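This site uses cookies to remember that you have already dismissed this notice. Accept / Manage choices

Filed under: Datasets, Text, Small and Odd

# Hulum Recipe Card Corpus

Transcribed handwritten recipe cards, mostly from kitchens in and near Hulum, with a smaller batch from Fikar. There are 1017 cards. A surprising share of them are for the same lemon cake, and no two agree on the lemons.

## What's in it

Each card is one plain text file plus one row in `cards.csv`. The columns are:

- `card_id`: a number, assigned in the order the cards came out of the shoebox
- `title`: as written, including "Cake (good)" and "Cake (other)"
- `body`: the full transcription
- `source_town`: Hulum, Fikar or blank
- `stains`: yes or no
- `notes`: anything the transcriber felt strongly about

Blank means blank. Please don't fill in the missing towns by guessing from the amount of butter. I tried it, and the butter is the same everywhere.

## Transcription rules

Spelling was left alone. If the card says "tumeric," the file says "tumeric," and if the card spells it two ways, you get both. Line breaks follow the card. Crossed-out words are kept in square brackets with a tilde in front, which matters more than you'd think, as several cooks did their best arguing in the crossings-out.

Measurements were not converted. A cup is whatever cup the writer owned. "Butter the size of an egg" stays that size. "Bake until done" appears on 104 cards and has been transcribed faithfully every time, with decreasing patience. 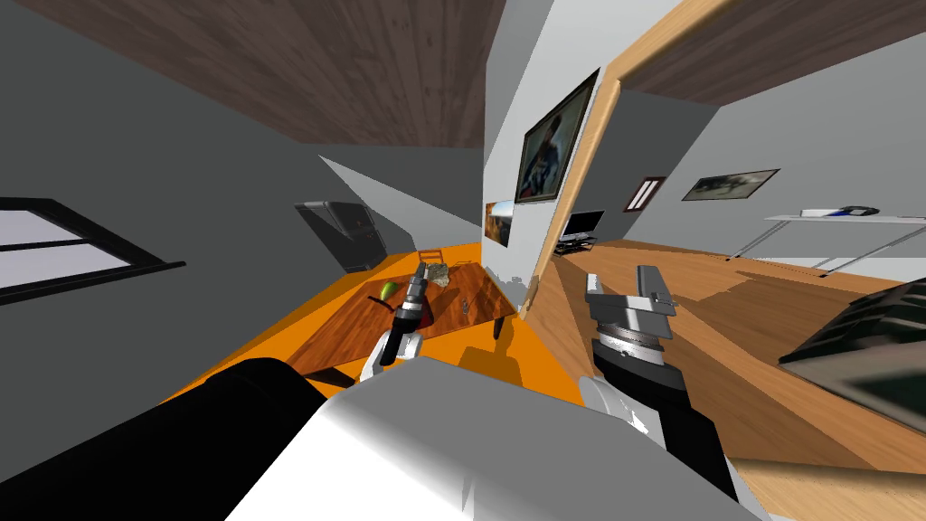
Where a word could not be read, it's marked `[?]`. Where a word could be read but made no sense, it was left as is. Card 388 calls for "one quiet onion." Two people looked at it on separate evenings and both came up with quiet.

## Splits

There is a train split and a test split. Cards that are obvious copies of each other were kept on the same side, so your model won't be graded on a meatloaf it has already met. The copies were matched by hand, and I'm sure a few got past me. If you find a pair that straddles the line, open an issue and give both card numbers. "The meatloaf one" is not a card number.

## Known problems

The `stains` column is subjective. It began as a joke and then somebody used it in a paper, so now it has to stay.

The Fikar batch leans hard toward pickles. Anything you learn from it about regional cooking is probably something you learned about one pickle enthusiast with nice handwriting.

Oven temperatures are missing from most of the older cards. "Hot," "quick" and "slow" are all in there, along with one "sulky." There is no lookup table. People keep asking for a lookup table.

Four cards turned out to be something other than recipes: a bus timetable, a knitting pattern and 2 grocery lists. They're still included, because taking them out would have changed the numbering, and I had already renumbered everything once in May and did not care to do it again.

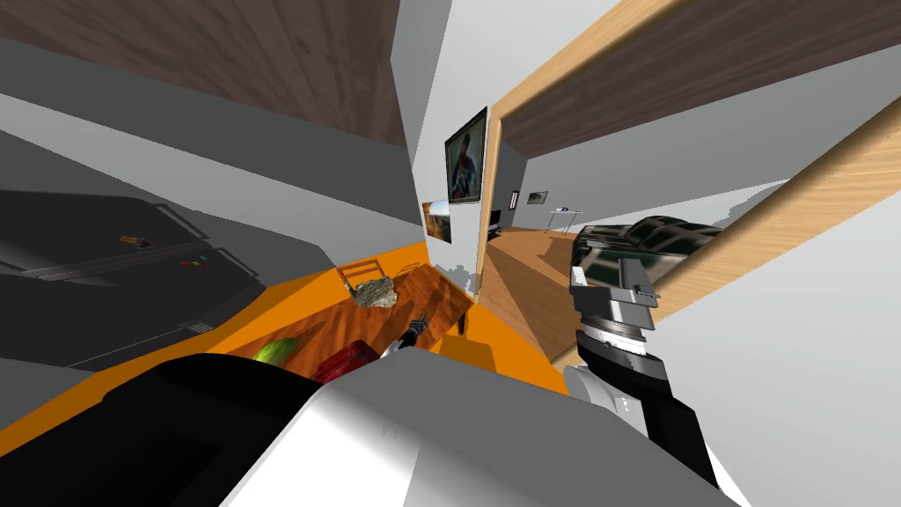 Source: Kragh image pool. Simulated interior, rendered.

## Loading it

The CSV is UTF-8 with commas, and fields with commas in them are quoted. Spreadsheet programs like to turn "1-2" into a date. Import the column as text or enjoy your January eggs.

The reader script in `tools/` was borrowed from the Trirport project and trimmed down. It does one thing, slowly. If you only want the titles, skip the script and read the column.

## Please don't

Please don't use the corpus to produce recipes for real people to eat without someone who cooks reading them first. A few of the home canning cards follow methods that were shaky when they were written and have not improved with age. They carry `canning` in the notes column so you can drop them.

## License

Transcriptions are free to use with credit to the Hulum Recipe Card Corpus. The scans aren't included and won't be. Some of the cards have phone numbers on the back, and one has a fairly frank opinion of a sister-in-law.

## Changes

- v4: fixed the quoting on the pickle cards
- v3: put back the tildes that v2 removed
- v2: removed the tildes
- v1: first release, with tildes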